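Search tickets, docs and forum

Grasp confidence reads high on soft goods, planner never backs off

Status: open, waiting on vendor
Component: perception / grasp scoring
Opened by: integration desk, Wutton

We run the Prastia planning stack on a bed-tidying task. The perception package is Juhl, upgraded in October. The release notes for that upgrade say grasp scoring on deformable objects is "substantially improved". I'd like to know on what, because our logs don't show it.

The complaint in short: once the fingers are in contact with anything padded, the wrist-view score climbs above the accept threshold and stays there. The planner reads that as a good grasp and moves on to the lift. It doesn't seem to matter whether the fingers are on an edge, a corner or the fat middle of the thing.
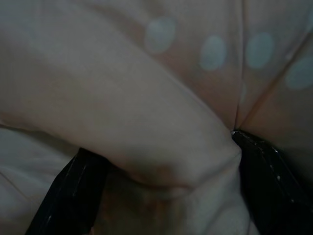
Threshold is set at 800 out of a possible 1000, as shipped. I tried raising it in steps. Past a certain point it rejects everything, including grasps any sane person would take, and below that point it accepts everything. There is no useful middle. To me that says the score is measuring contact area, or possibly just how much of the view is filled by cloth, and calling it confidence. Happy to be told otherwise with numbers attached.

Log extract, one attempt, trimmed:

approach ok
contact detected, left
contact detected, right
grasp_score above accept
planner: lift requested
lift: width feedback outside expected band
planner: grasp_score above accept, continuing
lift: timeout after 3000 ms

Look at the last three lines. The width feedback knew something was off. The planner asked the score, the score said fine, and it carried on until the timeout. Whatever else is wrong, one bad number should not be able to outvote the gripper.

Reply from vendor support, pasted from the portal:

"Please confirm lighting conditions and recalibrate the wrist camera. Low light is a known cause of unstable scores."

The score isn't unstable. It is very stable and wrong. I recalibrated anyway and the reprojection error was within spec before and after. Same behaviour. I also reran it with the lamp on and with the blind open, same again.

Second suggestion was to check segmentation from the head view, on the theory that the target mask is bleeding into the bedding and the grasp point is being picked from the wrong region.
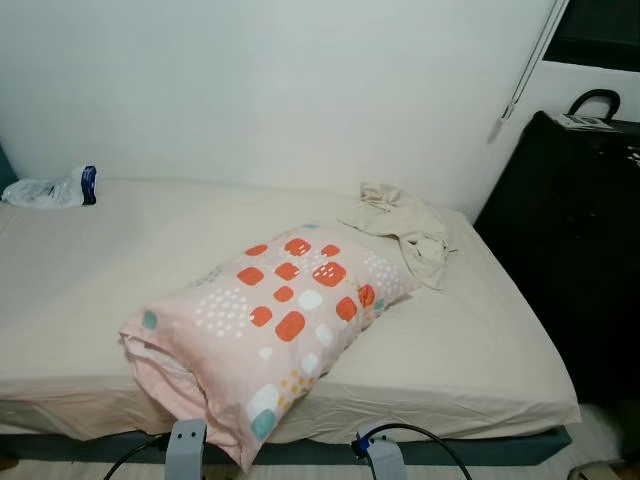 I have more time for this one. The mask takes in the printed part of the pillowcase well enough, then wanders wherever plain cloth meets plain cloth. The crumpled beige piece gets merged with the sheet on some runs and with the pillow on others. When it joins the pillow, the centroid shifts towards the wall and the planned approach shifts with it. So there is a segmentation fault, and I've split it out as ticket 544 so it doesn't muddy this one.

It still doesn't explain the score. I fed the planner a hand-drawn mask, pillow only, and ran the same approach. Grasp point moved to a sensible place. Score sat exactly where it always sits.

Things tried so far, none of which changed the score:
- wrist camera recalibration
- hand-drawn mask in place of the Juhl one
- finger force halved
- score smoothing turned off
- clean install on the spare machine at Irkeck

Rolling back to the previous Juhl release did change it. Scores spread out again and the planner retried when it should. I only managed 3 runs on the old version before the licence check refused to start, so I'm not claiming proof. I would call it a strong hint.

Workaround for now: width feedback gets a veto in the planner config. If it leaves the band, drop and re-plan, whatever the score says. Slower, and it gives up on some grasps that were probably all right. I'll take that over a timeout.

Wanted from the vendor:
1. What the score is trained on, and whether any of it was padded fabric seen close up.
2. A licence that lets us run the old release next to the new one.
3. The test results behind "substantially improved".

Chased Wednesday. Auto-reply received, asking me to confirm lighting conditions.

Contact the integration desk | © Wutton | Back to top

We use cookies to keep you signed in and remember your ticket filters. Accept / Manage settings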